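Robots set the table at Garatine open day

12 September 2021

The robotics workshop of Garatine opened its doors to the public on Sunday, and 248 visitors came to see what the team has been doing since it moved to the Younis building in July. For many families from the neighborhood it was the first time to stand so near to a working robot arm.

The program had four stations. At the first one, children could steer a small wheeled robot through a maze made of cardboard. The second and the third were about sorting and packing, with machines lent by the company Sirance. But the longest line was in front of the last station, where a robot arm works with tableware.

The task sounds easy when one hears it. The arm must pick up cups, bowls, plates and spoons, and put them where a person would expect to find them. Gemechu Lemma, who leads the tableware project, explained to the guests that these things are difficult for a machine. A bowl has a thin rim and a smooth surface, and a spoon can turn in the grip when it is lifted. "With a cardboard box we had good results after one week," he said. "With the spoons we are still learning, and we will be learning next year also."

The project has the name Hokavar. It uses a small camera at the wrist of the arm, so the program receives its view from very near to the objects. Visitors could follow this view on a screen next to the table, and some of them stayed there longer than at the table itself.
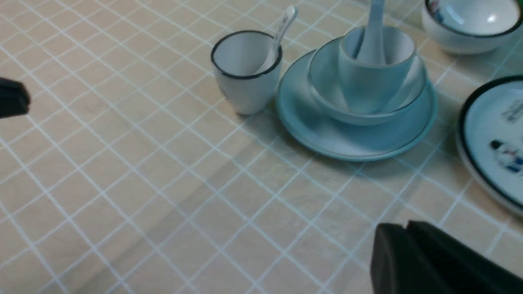 The tableware station from the wrist camera of the arm, with a light blue bowl and cup stacked on their saucer plate.

Each demonstration took nearly 60 minutes, including the questions. The team showed first how a person guides the arm by hand, and then how the arm tries the same movement alone. Not every try was a success. In the morning round the arm closed its fingers beside a cup two times before it had a good hold, and the public applauded when the cup finally went up. Mr. Lemma said that he prefers to show also the mistakes, so that people get a correct idea of the work.

The questions were of many kinds. A boy wanted to know if the robot can wash the dishes too. It can not, at least for now. A retired cook asked what happens when a plate is broken, and she learned that the workshop buys its tableware second-hand and keeps a full box of it in reserve. Other guests asked about the price of such an arm and about courses for adults.

Garatine plans to offer an evening course for beginners, without need of earlier knowledge in programming. The places are limited and the registration is made at the reception of the Younis building. School classes which want to visit the tableware station can ask there for an appointment, and the visit is free of charge for them.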